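Moving Day Tips for the Workshop (or, how I got a whole bench shop across town in one August)

I moved my repair shop from the Hunder building to the old Clitberg mill this summer, and I learned so much doing it that I had to write it all down. Take whatever helps you!

Start with the drawers. Don't empty them. Pull each one, lay an old towel over the contents, wrap the whole thing in stretch film and carry it as is. I did 30 drawers this way and lost one small spring. At the other end you slide them back in and you're working again before lunch.

Label the end of the box, never the top. Once boxes are stacked you can't read a top. I use wide painter's tape and a fat marker, and write where it's going ("left wall, low shelf") plus one thing inside that I'd hate to be without.

Oil cans, glue and anything with a loose cap ride upright in a milk crate with rags stuffed between them. Check the glue first. Mine was mostly dried up and went straight in the trash, which felt great.
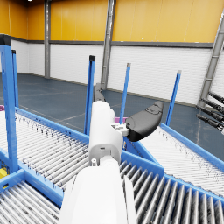 Heavy boxes are where people hurt themselves, so get them off your arms as early as you can. A hand truck is good, a flat cart is better for short hops, and if you can borrow a length of roller track for the truck ramp, do it! You see roller conveyors like these, with the bright blue frames, in big shipping halls, but the small folding kind works on the same idea and you can rent one for the day. Put a slight slope on it, keep one person at the low end, and only send boxes with flat, firm bottoms. Soft bags sag between the rollers and stop dead. A scrap of thin plywood under a floppy box fixes that.

Two more things about rollers. Wipe them down with a dry cloth before you start, and keep sleeves and apron strings well out of the way. My neighbor Despina Barbu lost a very nice apron tie that way, and she still brings it up.

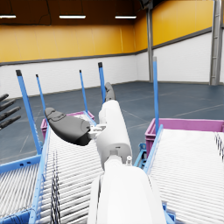

Roller conveyors in a large industrial hall.

Now the fun part, setting up again! Before you put a single shelf on the wall, stand at your bench and pretend to do a job. Reach for the pliers. Where did your hand go? Hang them there. I moved my vise 7 inches to the right after doing this and my shoulder is so much happier.

Sweep first, then bring in the rugs or mats. Bench next, lights after that, and pegboard last, when you know what you reach for.

Leftover stretch film is wonderful for keeping paint brushes soft overnight, by the way. Wrap the bristles tight and they'll be fine until morning. Trevor at Cleltuletti Hardware sells the narrow rolls with a handle, and I'm on my second one already.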